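Luvero Housewares Support
Ticket: Kettle dribbles down the outside when pouring
Product: Drolten stovetop kettle
Status: Open, waiting on customer
Opened: January 27, 2021

Customer wrote:

I bought the Drolten in December to replace a Valo that had whistled itself hoarse. It boils water, no complaints there. Pouring is another matter. The first bit of water goes down the outside of the spout, along the belly of the kettle and onto the counter, where it heads for the wall outlet with what I can only call ambition. The rest goes in the cup.

I've read the leaflet. It says to "pour with confidence." I have poured with confidence and I have poured with fear, and the puddle is the same size.

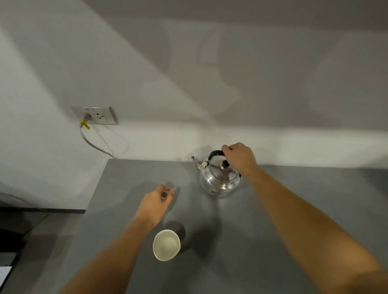
Kettle at the back of the counter, right hand on the handle, dark cup in front.

Support replied:

Thank you for the details. A few things to check. How much water are you putting in? Is the lid pushed all the way down? And is the cup standing near the kettle when you pour, or are you reaching across the counter to it?

Customer wrote:

I fill it to just under the lid, because I was raised to offer everyone tea. The lid is down. I bring the kettle over to the cup, like a waiter, only with more apologizing.

I did try other cups in case mine was the problem. Paper, ceramic, and a Huenchumán mug too nice to be involved in any of this. Same dribble with all of them.
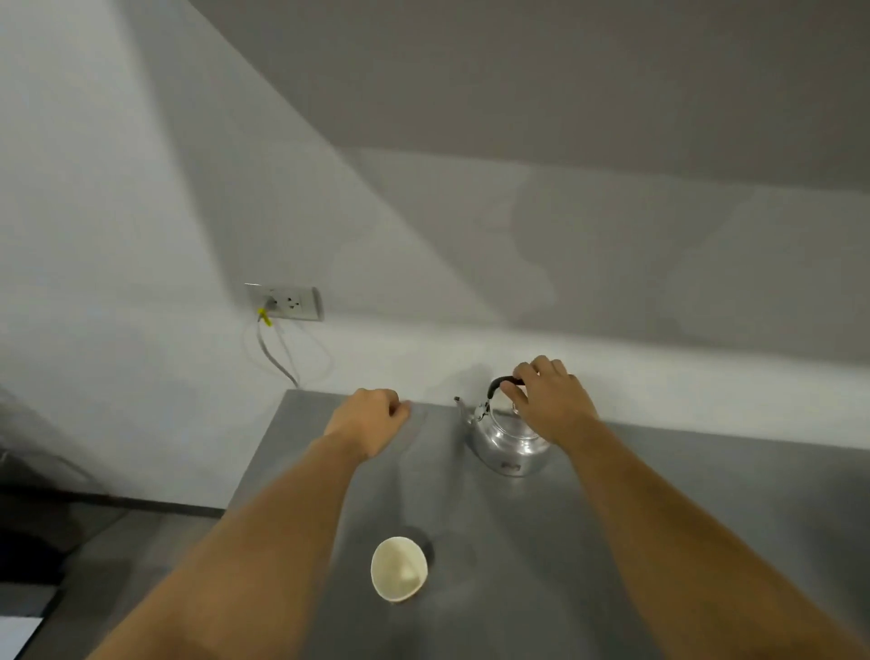 I also tried going very slowly, which made it worse. At the slowest speed I can manage, none of it reached the cup at all. I have a clean counter and no tea.

Support replied:

Slow pouring is the likely cause, together with the fill level. A thin stream clings to the underside of the spout. Please try this:

1. Fill the kettle halfway.
2. With the kettle cold and empty, wipe the underside of the spout with a little vinegar, then rinse. Polish left over from the factory can make water cling.
3. Tip in one quick movement and stop the same way.

Customer wrote:

Did all three. Five pours over the sink with cold water. Four clean, one dribble, and I'll admit the dribble was the one where I lost my nerve. Then a real one with hot water, on the counter, with a towel standing by. Two drops.

So it's better. I'd still like to know why a kettle has to be half empty to work, as I paid for the other half too.

Support replied:

Glad it has improved. I've passed the fill question to the product team. If the dribble comes back, reply here within 48 hours and we'll send a replacement. Otherwise the ticket closes automatically.

Customer wrote:

Please leave it open. My sister is coming for tea and she pours like I do.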